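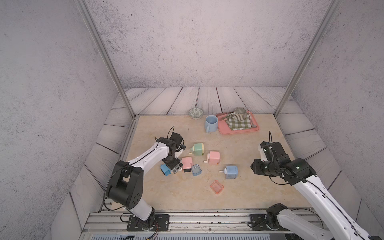 Los dos brazos de la celda, con los sacapuntas y la vajilla sobre el tablero.

Opinión > Talleres y máquinas > Mantenimiento

17 de febrero de 2019
Por la redacción de Patdale

Dejad en paz el tablero y mirad los cables

Llevo una temporada peleándome con esta celda y tengo una opinión que en el taller de Gisinbridge no le gusta a casi nadie, así que la suelto por escrito y ya está: dedicamos demasiado tiempo a lo que hacen las pinzas y poquísimo a lo que cuelga por detrás. Cuando entra una visita se va derecha a los sacapuntas (normal, son simpáticos, con su manivela y su cajoncito de virutas) y yo me quedo mirando el manojo de cables que baja de la placa izquierda. Rojos, negros, todos para abajo. Ahí es donde se me van las tardes.

Para quien no la conozca: son 2 brazos atornillados a un mismo perfil de aluminio, cada uno con su placa negra, y delante tienen un tablero cuadrado de un beige que imita bastante bien el mármol. El tablero lo elegimos en Awan después de una discusión larguísima sobre reflejos, y todavía hay quien me la recuerda. Pues bien, en todo el tiempo que llevo con ella el tablero no me ha dado ni un disgusto. El perfil, sí. Tiene arañazos, tiene marquitas oscuras, y cada una de esas rayas me parece a mí una confesión: alguien aflojó una placa, la arrastró un poco «para que llegara mejor» y la volvió a apretar donde le pareció.

Y aquí viene mi manía. Las placas no se mueven. ¡No se mueven! Si el brazo derecho no alcanza el cajón naranja que se ha quedado solo ahí delante, se cambia el programa, se cambia la postura de la pinza, se acerca el cajón con la mano si hace falta. Pero la placa se queda quieta. En enero movimos una de ellas 2 milímetros, una miseria, y me pasé los días siguientes persiguiendo errores que iban y venían según por dónde entrara el brazo. Revisé tornillos, revisé la pinza, le eché la culpa a un rodamiento que estaba perfecto. Era la placa. La había movido yo, encima, y lo había apuntado en un papel que luego usé para calzar una puerta.

Desde entonces llevo un cuaderno (de tapa dura, para que no me sirva de calzo) y lo primero que apunto cada mañana es la distancia entre placas. Me dicen en Flenard que eso lo podría hacer el propio sistema, que para eso hay calibración automática y que vivo en otro siglo. Puede ser. La calibración automática me encanta, la uso, la defiendo donde haga falta. Lo que me fastidia es que se utilice como quien se toma un analgésico para poder seguir corriendo con el tobillo torcido: el número sale bonito, el tornillo sigue flojo y a la semana estamos otra vez igual.

Luego está lo de los cables de los brazos, que merece capítulo aparte. En el antebrazo va un cable negro pegado a lo largo, muy formalito, y al llegar a la pinza hace un bucle hacia arriba. Ese bucle me ha costado más conversaciones que ninguna otra pieza. Si lo dejas corto, tira cuando la muñeca gira del todo. Si lo dejas largo, tarde o temprano se engancha, y con una taza de asa metida en la bandeja rosa del fondo ya os podéis imaginar quién gana. Mi postura es dejarlo un pelín largo y revisarlo a mano, con los motores parados, girando la muñeca hasta el tope en los dos sentidos. Se tarda lo que un café. Hay compañeros que prefieren bridarlo todo bien tirante porque queda más limpio en las fotos, y yo con eso no puedo, de verdad.

También me meto con la costumbre de poner a punto la celda vacía. La gente recoge el tablero, deja la mesa pelada, hace sus pruebas y se marcha tan contenta. ¡Pero si después no va a trabajar así! Yo la ajusto con todo puesto: los cuatro sacapuntas, los cajones sueltos, la servilleta de cuadros con la taza de rayas encima, el cuenco, los utensilios marrones, la cuchara. Una pinza que baja perfecta sobre una mesa limpia puede bajar fatal en medio de un montón de piezas pequeñas, y prefiero enterarme yo con la mano cerca de la seta de emergencia. Es más pesado, lo admito, y alguna taza ha pagado el pato.

El último repuesto que pedí fue una pinza completa, 2.280 euros, y lo digo con un poco de vergüenza, porque el problema era un conector. Un conector de 69 euros, con montaje. Por eso me pongo tan pesado con empezar siempre desde atrás: placa, cables, conector, y la pinza al final. A la pinza le echamos la culpa por estar en primera fila, la pobre.

Sé que en Awan lo hacen al revés y les funciona, o eso cuentan. Me encantaría que me dejaran pasar una mañana allí con mi cuaderno y una llave Allen. De momento, la semana que viene toca cambiar las bridas del brazo derecho, y ya he escondido las tirantes.

Artículos relacionados
Bridas, fundas y otras discusiones de taller
Gisinbridge estrena turno de mantenimiento
Por qué sigo midiendo a mano
Flenard y la calibración automática: dos opiniones
Qué guardar en el cajón de repuestos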